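Gerkinby Parts Drawer

A list of small parts pulled out of dead appliances, with notes on what they fit and what they're good for. README, last touched Wed 28 June.

What this is

I take apart broken washers, coffee makers, door locks and vending machines, and I write down what comes out of them. That's the whole project. It started as a text file on my laptop called parts.txt, and then Hidayah Ong asked for a copy, and then her brother-in-law wanted one, and at some point it seemed easier to put it online than to keep mailing the thing around.

Right now the list has 427 entries. Most of them are solenoids, valves, microswitches and small motors, with a sprinkling of oddballs (a very nice brass float, two kinds of thermal fuse, a buzzer that I can't stand but can't throw out either).

What's in the folder

parts.csv is the main list, one row per part.
donors.csv is the list of machines the parts came from. There are 134 of those so far.
readings/ has the resistance measurements, one file per bench session.
oldnames.txt maps the names I used before October to the ones I use now. If you downloaded an early copy, you'll want this one.

The columns

id: a short code, like GK-0212. Codes never get reused, even when I delete a row.
kind: solenoid, valve, switch, motor, sensor, other.
volts: what's printed on the part. Blank if nothing is printed. I don't guess here.
ohms: coil resistance at room temperature, measured by me or by whoever is named in the "by" column.
stroke_mm: for solenoids only, how far the plunger travels.
pull: strong, medium, weak. Yes, I know. See below.
plug: the connector style, or "bare" if the wires were cut.
donor: points to a row in donors.csv.
notes: anything else, sometimes way too much.

How I sort things

I go by kind first, then by voltage, then by whether the plug is still on. The plug matters more than you'd think when you're trying to match a replacement, and I got burned early on by snipping leads short to save time. Now I leave every bit of wire I can and unhook connectors with a dental pick (get the cheap set, the tips bend anyway).

Shallow open bins have been the best thing for the sorting stage, way better than the deep tubs I started with — small solenoids with their leads still on will tie themselves in a knot if you pile them up. 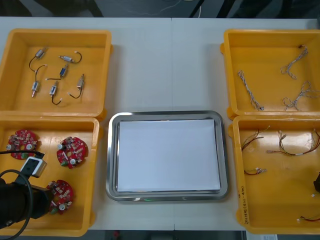

Danang Pelupessy wrote in to say that strong, medium and weak are useless as a rating, and that I should hang a weight off the plunger and write down grams like a grown-up. He also pointed out that pull changes a lot over the stroke, so one number won't do it either, and I'd need at least a start and an end figure.

He's right on both counts! I've got a hanging scale now and I'm working through the solenoids a few at a time. The new columns will be pull_start_g and pull_end_g, and the old pull column will stay put for a while so nobody's spreadsheet breaks. Don't read too much into it, though. I was pushing with my thumb.

Known problems

The ohms values in the first 14 rows were taken with a meter whose battery was dying. I've marked them "suspect" in the notes and I'll redo the ones I still have.

Some of the water valves are listed twice, once under the valve and once under its coil. Qistina Rahman is cleaning that up and has asked me not to touch those rows until she's finished, so I'm not touching them.

Anything with Pillai as the donor came from a single repair shop's scrap shelf, and the model numbers there were on masking tape in someone's handwriting. I typed in what I could read.

Duty cycle is missing everywhere. A lot of appliance solenoids are only meant to be on for a moment, and if you leave them powered they'll cook. Please look yours up before you build a door latch out of one.

Sending me stuff

Edits are welcome, and a plain email with a few rows pasted in is fine. Give me the printed voltage, the resistance, and what it came out of. If you don't know what it came out of, put "unknown" and I'll still take it. Please don't mail me actual parts, I have 7 shoeboxes of fuses as it is.

Use of the list

Do what you like with it, including selling things you fixed with its help. If you copy big chunks into your own list, a mention of Gerkinby would be nice, and so would a note telling me what I got wrong. Anisa Halim's stroke measurements carry her name in the "by" column, so keep that column in if you pass them along.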